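Saturday at Tustholm

I hadn't been to a gig on my own for a long time, and I nearly didn't go to this one. The train to Tustholm was late, it was raining, and I'd already paid for the ticket, so I went.

The venue was the old reading room above the library, with the tables pushed back and the lights turned down. Doors were at 7 and the support, a duo called Barbier, came on soon after. They play accordion and electric guitar, mostly slow tunes with very little singing. I liked the second half of their set more than the first. The guitar was too loud to begin with and someone at the desk must have noticed, as it settled down after a couple of songs.

Myfanwy Gape was the reason I'd come. I first heard her on a compilation a friend lent me, and I've played her record Pakstead more than anything else this year. It was made at home over one winter and only 2,000 copies were pressed. Mine has a scratch on side two that I've got so used to that I missed it when she played the song live.

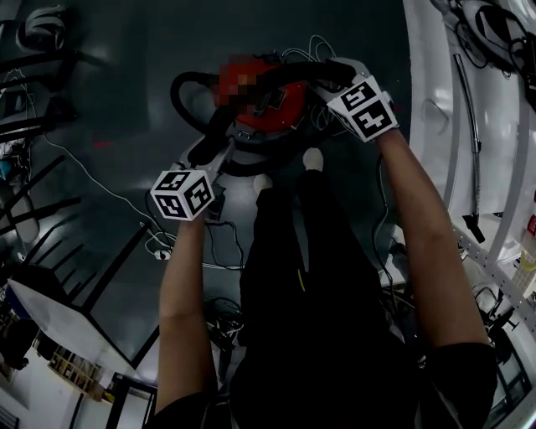 She sat down for the whole set and didn't say much between songs. She opened with the title track, which is longer on stage and has a new verse, or one that was left off the record. After that came three songs I didn't know. One was about a ferry being cancelled, and it got the biggest cheer of the night from the people at the back, who I assume had been on it.

Her voice is lower than it sounds on the record. She uses a small harmonium for the drones and works it with her left hand while she sings - I'd always thought that part was a synth. There was one false start, when she began a song in the wrong key, stopped, said sorry and went again.

The encore was an old Trikgate song, just her and the accordion player. I only know Trikgate from my brother's tapes, and they were a much noisier band than that. Slowed down, you could hear all the words.

I bought a T-shirt in the wrong size and got the last train with a few minutes to spare. She's playing again in June, further up the coast, and I've booked for that one too.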